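Subject: Re: Rear brake pads for Hestmont wagon - squeal after change

On a November evening, the original poster wrote:
> I changed the rear pads on my Hestmont wagon for the Retik ones, part
> number ending in 244. Since then I have a squeal at low speed, mostly
> when I back out of the garage. The discs are the old ones. Do I have
> to change them also, or is it enough to clean something? The old pads
> made no noise at all. I did not use any grease because the box did
> not have it.

Hello,

I have the same wagon and I did the same job last year, also with the Retik pads. I had the noise too, for two weeks, and then I took everything apart again. I will write what I did, maybe some part of it is useful for you.

First, I do not think you have to buy discs now. Measure them. The minimum thickness is stamped on the edge of the disc, but on mine it was full of rust and I had to use a wire brush before I could read it. If you are above this number and there is no deep lip on the outside, keep them.

About the grease: it is true that Retik does not put it in the box. Rawat does, a small bag, but their pads cost me more and I did not find them better. You can buy the grease alone. It must be the kind for brakes, not the normal one for bearings. Put a thin layer on the ears of the pad, where it slides in the bracket, and on the back plate where the piston touches. Never on the friction side.

What I did, in this order:

1. Clear the bench and put down something soft, so the small parts do not roll away and the caliper paint does not get scratches.

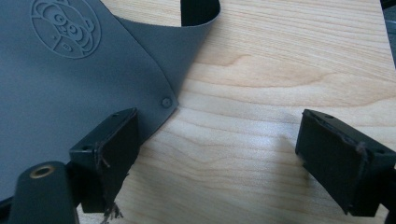 2. Loosen the wheel nuts, lift the car, put it on stands. Chock the front wheels and release the parking brake, because on this model it works on the rear.

3. Take off the caliper and hang it with wire. Do not let it hang on the hose.

4. Pull out the steel clips from the bracket and clean under them. This was my real problem - there was so much rust under the clips that the pads were tight and could not move back. I used a flat file and then brake cleaner.

5. Check both slide pins. One of mine was dry. They need silicone grease, a different one from the pad grease.

6. Put in new clips. I bought the Skunico set, because my old clips had lost their spring.

7. Tighten the bracket bolts with a torque wrench. Please take the value from the manual for your year and not from me, I know that it was changed at least once.

After this I drove to the empty road behind the supermarket and made several medium stops, with time between them for cooling. The squeal was gone the same day. I have now 985 miles on them and only a short noise in the morning when it rained, but this I had also with the original pads.

One question back to you: is the noise from both sides or only one? If it is one side, I would start with the slide pins there. And did you turn the piston in with the tool, or push it? On the rear it must be turned, and the notch has to sit on the small pin of the pad. If it does not sit, the pad wears crooked and it can also squeal.

Best regards from another Hestmont owner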